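Production diary, clearance and legal

Statement of claim arrived by courier at 9:40 this morning, copy by email from Paweena Srithong's office a few minutes earlier. Read it twice before the call. The plaintiff is Gaëtan Gautier, former policy adviser to the late premier, as expected. Defendants are Clalon Pictures, Rilow as distributor, Maëlys Arnaud as director, Ysaline Poulain as writer and, less expected, Évan Brunet as the actor who plays the adviser. The cause of action is defamation, pleaded in the alternative as misappropriation of personality. He wants damages and an injunction against release until the character is either removed or renamed.

The character is called Gagnier in the shooting script and has been since the second draft. The claim says the change of name is a device and relies on the trailer, where the haircut, the glasses on a cord and the line about the ferry contract are all supposed to identify him. It also relies on one interview in which Maëlys is quoted as saying that everyone in the capital will know who is who. I have the recording of that interview. The sentence is there, but the question before it concerned the opposition caucus. Sent the time code to Paweena with the paragraph number it answers.

The trailer ran 89 seconds in the version complained of. The cinema cut was shorter and did not include the ferry line. The claim treats them as one publication. Paweena regards this as a pleading point and not worth a motion on its own.

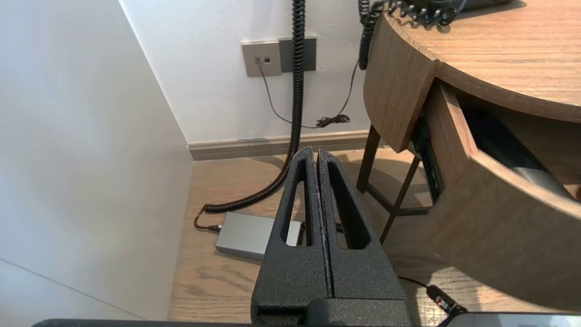
Status of the script file

Spent the afternoon on the annotation. Every line spoken by Gagnier in Guérin now has a source code against it: T for inquiry transcript, P for press, M for memoir, I for interview, X for invented dialogue. X is the category that matters. There are 27 X lines for the character in the final cut. Most are greetings or room talk and carry no factual content. Four I would call substantive:

Scene 31, where he tells the premier the tender can be reopened.

Scene 44, the phone call in the car.

Scene 52, where he puts the memo back in the folder unsigned.

Scene 70, the remark about the minister's brother.

Scene 31 is a paraphrase of inquiry evidence and could be recoded T with a note. Scene 52 has no dialogue apart from "Leave it with me", and I have two press sources for the unsigned memo. Scene 70 is comment on a third party and has its own problem, which is not in this claim. Scene 44 has nothing behind it. Ysaline confirmed by phone that she wrote it to move him from the office to the airport and that the content was secondary. She was reasonable about it. She also asked whether her notebooks have to be produced, and I told her to put the question to Paweena and not to tidy anything in the meantime.

The sworn material from the inquiry comes to 815 pages in the public version. I have the whole set in searchable form, except the appendices, which were scanned crooked and do not search at all. I will have to go through those by eye.

Insurance

Notice to Firnance went out at 2:15 under the errors and omissions policy. The policy requires written notice as soon as practicable and forbids any admission or settlement offer without consent. Reminded everyone of this by email, in one paragraph, with the clause number. Maëlys replied to all that she had already drafted a public statement. Asked her to hold it. She has agreed to hold it until the adjuster has been heard from, which she takes to mean tomorrow and I take to mean next week.

The deductible falls on Clalon. The distribution agreement has Clalon indemnifying Rilow for content claims, so Rilow will tender its defence to us and we will pass it up to the insurer. Whether one counsel can act for everybody depends on whether Rilow cut the long trailer itself. My recollection is that they did, from our selects, and that we approved it by email. Found the approval. It says "fine by us" and nothing further. I would have preferred something longer.

Évan's agent rang twice. An actor is covered as an additional insured under his contract with the company, schedule B. I read him the clause. He asked why an actor can be sued for saying the lines, and I said anyone who takes part in a publication can be named, and that being named is a low bar. It did not seem to cheer him up. Évan himself sent a message asking if he should take the glasses photo off his profile. Told him to leave his accounts exactly as they are.

Read the misappropriation count again after supper. It is thin. The premier's circle were public figures and the film is plainly about a matter of public interest, but that argument does less for us on defamation if a court finds the phone call is a statement of fact. The note on screen at the head of the picture says some characters and events have been altered. The plaintiff says the note is on screen too briefly to be read. Timed it at four seconds. Readable, in my view, though only just on a small television.
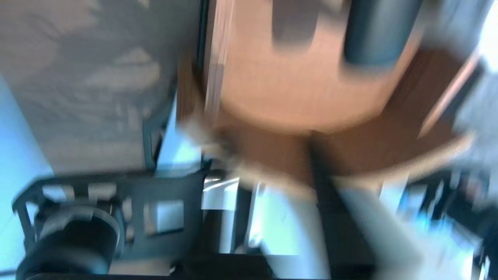

OTTAWA, 7/30/20

Call with Paweena at eight, before the others joined. Her view is that the injunction is the part to worry about in the short term and the part least likely to succeed. Courts here are slow to restrain speech before trial where the defendant says it will justify, and we will say so for everything but the phone call. For that scene she would plead fair comment in the alternative and wants to know what it would cost to lift it.

Asked the editor. Scene 44 runs 28 seconds and comes out cleanly in picture. The music cue goes over the join, so the mix would have to be reopened for that reel. Half a day if the stage is free. The captions and the French dub also need conforming. Put the estimate in the budget file under legal contingency, not under post, so that it can be found again.

Maëlys is against cutting it. Her argument is that a cut made after service will be read as an admission. Paweena said it can be done without prejudice and with the insurer's consent, but that the concern is a fair one. Left open.

The release is set for October and Rilow will not move it on the strength of a filing. They want a written opinion for the exhibitors, over their own counsel's signature and ours. Draft due to me for fact check.

Other items. Litigation hold circulated to all heads of department. Drive from the edit suite cloned, and the copy logged and locked in the cabinet. Two crew members had set their messages to delete automatically; both now switched off. The costume continuity book for Gagnier is still with the wardrobe supervisor and needs to come in, as the cord on the glasses is pleaded in paragraph 19 and I would like to know who chose it.

Started on the inquiry appendices at four. Reached the end of C. No mention of a phone call so far.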